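Reading time: 2 minutes

Opening. Good afternoon. On behalf of the Moveck group, I shall speak for a short while on how we gather examples for the Grivine learning system, and on what we have changed since May.

Slide 2. The present set holds 800 recorded attempts at two-armed handling of a light cart. Of these, 735 were accepted for training. The remainder were set aside, mostly for late starts or gaps in the joint readings. They are kept and labelled – we may wish to use them later.

Slide 3. Each attempt is guided by a trained operator. The task calls for one gripper to hold a pole at its base while the other approaches the tray rail. Operators are asked to move at an even pace and to avoid long pauses above the rail.

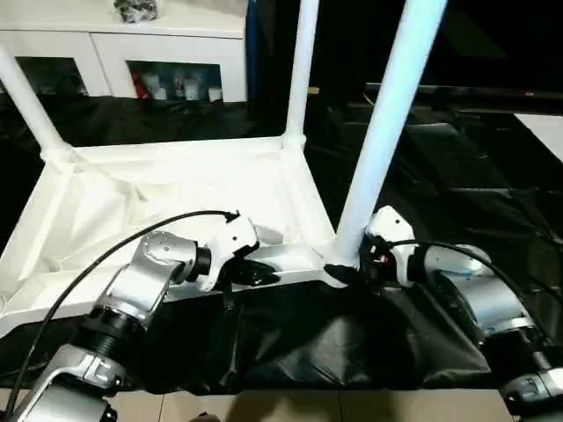 The pace matters a good deal. In the first round at Hesmont, operators differed widely in how long they waited before closing the second gripper, and the trained system copied the waiting. Revised guidance was issued, and 13 operators have now been retrained under it.

Slide 4. Review. Every attempt is checked by a second person before it enters the set. A session is limited to four hours, review included. (Pause for questions on staffing.)

Slide 5. Next steps. The Gautam site will begin recording with the same guidance and the same labels. Soft tray linings remain difficult to label well, and comments from other groups would be welcome.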